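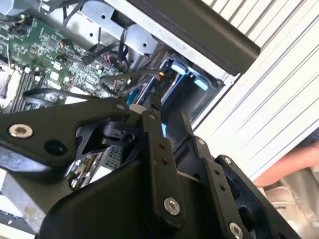

Ruddock Quiet Kit review: foam, fans and a lot of promises

Filed under: PC Hardware > Cases & Cooling
5 min read

I don't trust anything sold with the word "silent" on the box. I have bought three-figure coolers that hummed and cheap fans that didn't, and in my experience the packaging is no guide at all. So when Ruddock put out a kit that claims to make any home desktop "disappear into the room," I paid the $54 and got ready to be annoyed.

What you get is a set of stick-on foam sheets, 2 case fans, a bag of rubber mounts and a folded instruction sheet printed in gray on slightly lighter gray. The fans are fine. They look a lot like the ones Ganutier sells on its own, down to the shape of the blades, and if they don't come out of the same factory I'd be surprised. Ruddock wouldn't tell me when I asked. I got a form reply about "trusted partners."

The foam is where I start to have doubts. It comes in fixed sizes, and whoever picked them must own a very large case. I had to trim every sheet. The backing paper tears when you pull it from a corner, so pull from the middle of a long side. Once it's on, it's on. I tried to move one piece and left half of it behind on the panel. 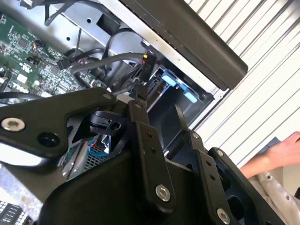 Fitting it

The sheet says to allow half an hour. I started after lunch and was still at it when it was time to make dinner. Most of that went on the rubber mounts, which are meant to be pulled through the fan holes until they pop into place. Mine stretched and stretched and then two of them snapped. There are 11 in the bag and you need eight, so I finished with one to spare. I don't call that generous.

Cable space gets tighter too. The foam is thick enough that my side panel no longer slid shut without a knee against it. If your cables are already bunched up back there, sort them out first or skip the foam on that side, as I ended up doing.

Does it work?

Sort of. With the computer sitting there doing nothing much, I could hear a difference. The buzz I used to get through the desk is gone, and I give the rubber mounts all the credit for that. Under load, with a long video export going, it sounded about the same as before, maybe a bit lower in pitch. My graphics card is the loud part and no amount of foam is going to change its mind.

The box has a bar chart on it showing a huge drop in noise. There's no scale on the chart and no word on what computer was used. Make of that what you like.

I also wonder about heat. Ruddock says the foam has "no effect on temperatures." My processor ran a little warmer during exports afterward. It wasn't enough to worry me in June with the window open, but I'd want to look again in a heat wave.

What I'd buy instead

Ellell sells the rubber mounts alone for the price of a sandwich. Add a pair of decent fans and you have most of the benefit with none of the sticky mess. Nevonov has a foam set that's cut to fit particular cases, which sounds smarter, though I haven't used it and its claims are every bit as loud as Ruddock's.

Rating: 2 out of 5. One for the fans, one for the mounts that didn't snap.

Contact us | Copyright, all rights reserved | Back to top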